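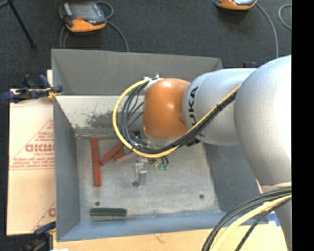 Robot arm at work over an open metal bin.

Call for participants: faith, belief and everyday practice in family support work

The Husow Centre for Social Care Research invites qualified social workers and family support staff to take part in a study of how questions of faith and belief are handled in day-to-day casework. The study is led by Dr Aled Hopkin and is carried out with partner services in Cirport and Pletville.

Background

In April the Centre completed a postal survey of social care staff, to which 1082 people replied. Many respondents wrote that matters of religion arose during home visits, bereavement work or placement planning, and that they had received little training in how to respond. The present study follows up those replies through interviews and small group discussions.

Who may take part

We wish to hear from people who:
- hold a recognised social work qualification, or are employed as a family support worker;
- have worked directly with children, parents or carers for at least four years;
- are currently based in Cirport, Pletville or the Strand district.

Participants may be of any faith or none. Applications from staff who have seldom dealt with such matters in their work are as welcome as those from staff who deal with them often. Students on placement are not eligible for this stage of the study, but may ask to be told of later calls.

What is involved

Each participant will be asked to attend one individual interview, lasting up to an hour, and one group discussion with no more than eight members. Both will be held by telephone or video call. Participants will also be asked to keep a short written diary for eight weeks, noting occasions on which belief or religious practice had a bearing on their work. No service user may be named in the diary, and guidance on how to write entries will be supplied before it begins.

A shopping voucher will be sent to each participant when the diary is returned. Those who leave the study early will receive a part payment.

Confidentiality and consent

The study has been approved by the Centre's ethics panel. Interviews will be recorded, typed up and stored under a number. Recordings will be deleted once the typed copy has been checked. Employers will not be told which members of staff have taken part. Participants may withdraw at any time before the findings are written up and need not give a reason.

How to apply

Please write to the Husow Centre, marking your letter or email "Faith and Practice Study", and state your current post, your length of service and the area in which you work. Line managers' permission is required only where interviews would fall within working hours.

Applications must be received by May 29, 2020. All applicants will receive a written reply. Questions concerning the study should be addressed to Dr Hopkin at the Centre.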